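Wencombe Workshop Newsletter
21 Aug 2026

BENCH NOTES: The arm project, or how to spend a summer picking things up

Members who come in by the side door will know that the long white table has been taken over by Zohreh Mazandarani and Ľubica Matoušek and their robot project, which they call Altar. I was asked to write it up for this issue. I should say up front that I voted against giving it the table, and I lost, so read what follows with that in mind.

The pitch, back in the spring, was a machine that could clear a messy workbench by itself. You finish your job, you walk off, and the arms put your stuff away. I have been a member here for 7 years and I have seen a lot of benches left in a lot of states, so I understand why people liked the sound of it. I also remember the automatic paint shaker.

What they have so far is more modest. The software is a package called Fladach, which Ľubica had used before and which she says is good once you get past installing it. Getting past installing it took most of a month. The control box came from Zarei, a small outfit that sells kits by mail, and the manual covers a version of the board that is not the one in the kit. Zohreh worked out the wiring from the silkscreen and a forum thread that stopped in the middle of the answer.

The budget was set at $2,000, with another $100 for what the proposal called sundries. The sundries went on tape and cable ties before the first motor turned. The rest has held up better than I expected, mainly through Zohreh's refusal to buy anything she could print or beg. I had a line ready about cost overruns and I have had to take it out.

The task they are working on now is pick and place. An arm takes hold of something and puts it in a basket. The tape on the table marks out the work area, so that things go back to a known position between tries. If you lean on that table, please don't shift anything, and please stop peeling the tape. I know it looks like leftover tape.

I sat in for an evening and asked what I thought were fair questions. How does it know what it is holding? It doesn't, Ľubica said, or not in the way I meant. It has been shown a motion many times over, and it tries to produce that motion again when things look similar. What if things don't look similar? Then it does something else, and you find out what. Zohreh was more hopeful. Her view is that soft items are the hard part, as they fold and sag and never present themselves the same way twice, and that if they can get those working then screwdrivers and boxes will be easy. I pointed out that nobody here leaves soft items on the benches. They leave swarf, cold coffee and drill bits in sizes we don't stock. She wrote down "drill bits."

My main doubt is about the word "automatic." In the hours I was there, two capable adults stood over a basket that either of them could have filled with one hand while reading the paper. They reset the position, ran it, argued about the speed, changed a number and ran it again. When a run went well they were pleased, and I admit it is a strange thing to watch and hard to look away from. Then they reset it by hand. I asked who clears the table after the table clearer, and got a look.

There is also the matter of the fingers. The narrow ones close tip to tip very neatly, and Zohreh has spent a good deal of time getting the two sides to meet. I would like to see them meet on a washer. Small flat parts are most of what gets lost in this building, and a demonstration with something big and bright doesn't tell me much about a washer. Ľubica agreed with this more quickly than I had hoped, and it is now on their list, under drill bits.

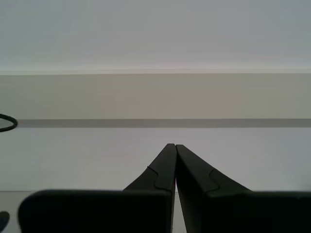
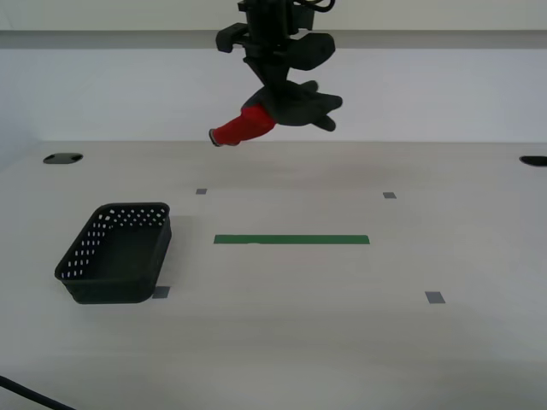
Altar at the long white table: the narrow fingers closed (first), and a red item held above the table, with the basket below and to the left (second).

The project has the table until October, when it goes back to a vote. Zohreh wants an extension and more shelf space. I would be happier with a short trial on a real bench, one that a real member has left in the usual condition, with the result written on the whiteboard whichever way it goes. They have said yes to that in principle, though the date has moved once already.

Until then, 4 house rules from the two of them, passed on as given:

Keep drinks off the long table.
Don't reach in while an arm is moving, even slowly.
Leave the cables where they are.
If it has stopped in an odd position, fetch one of them and don't push it straight.

Anyone who wants to help can leave a name on the sheet by the lathe. Ľubica is especially looking for someone who can write clear instructions, as the Zarei manual has put her off the idea that these come with the box.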